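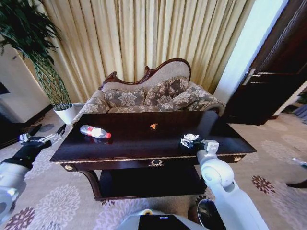

Hokum Quarterly, Issue 272, page 8

The Good Room
by Laine Rebane

My grandmother left me her house in Larkton and a sister-in-law who wanted the piano. I'm putting it that way because that's how the lawyer said it, more or less, in one breath, while he looked for a pen.

The sister-in-law was my great-aunt Palten. (Palten was her married name, but everybody used it, even her husband.) She was waiting on the porch when I drove up on 6th January with my whole life in the back of a hatchback, and she had brought two nephews and a dolly.

"I was promised that piano," she said.

"Hi, Aunt Palten. Happy New Year."

"In front of witnesses."

I let them in, what else was I going to do? It was freezing, and one of the nephews had no hat. We all went and stood in the good room, where I hadn't been allowed to sit until I was sixteen, and looked at it. A Mladenović upright, walnut, with a candle burn on the lid. My grandfather paid $625 for it the year they got married, and my grandmother brought that number up every time he wanted a new truck.

"It doesn't even play," I said. It didn't. The D above middle C had been dead since I was in grade school, and the rest sounded like silverware falling down a well.

"I don't want to play it," said Aunt Palten. "I want to have it."

Well, I respected that. I also didn't want to give it to her. I hadn't thought about that piano in ten years, and all at once I would have chained myself to the pedals. So I told her I needed time, and she told me she was eighty-one, and the nephew without a hat asked if there was any coffee.

She came back every week after that. She never called first. She'd sit down very straight with her purse on her knees and we'd argue for a while, and then we'd run out of argument and she'd tell me things. How my grandmother cheated at rummy. How the two of them once drove some 2,000 miles to see the ocean and didn't speak for the last half of the trip, and how the fight was over a sandwich. How my grandmother had a decent voice and wouldn't sing in church, only in the good room, with the door shut, when she thought the house was empty.

"And you heard her?" I said.

"I was on the stairs. I was supposed to be at the dentist."

"What did she sing?"
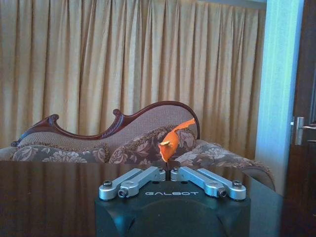 "The Good Room," continued.

Aunt Palten wouldn't tell me. She said it was a dirty song and I was too young (I was thirty-four). But she got up and walked over to the piano, still holding the purse, and with one finger she picked out the tune. It went along fine for a bit and then it hit the dead D and there was only a little wooden thump. She went right on. Thump again, two notes later. It must have been a song with a lot of Ds in it.

I had the tuner out in March. He was a big sad man who took the front panel off and breathed through his nose for a while, and then he reached down behind the keys and came up with a dime, a hairpin and a folded piece of paper. He handed them to me like I'd dropped them. The paper was a rummy score. Two columns, an L and a P, pages' worth of numbers squeezed in small, and at the bottom in my grandmother's handwriting: P. gets the piano if she ever catches up.

I added it up twice at the kitchen table. She was 272 points behind.

So when she came that week I had the cards out. I didn't say anything about the paper, I just dealt. She looked at the cards, and then at me, and she put her purse on the floor – first time I ever saw her do it – and took off her coat.

"Your grandmother," she said, picking up her hand, "used to let me go first."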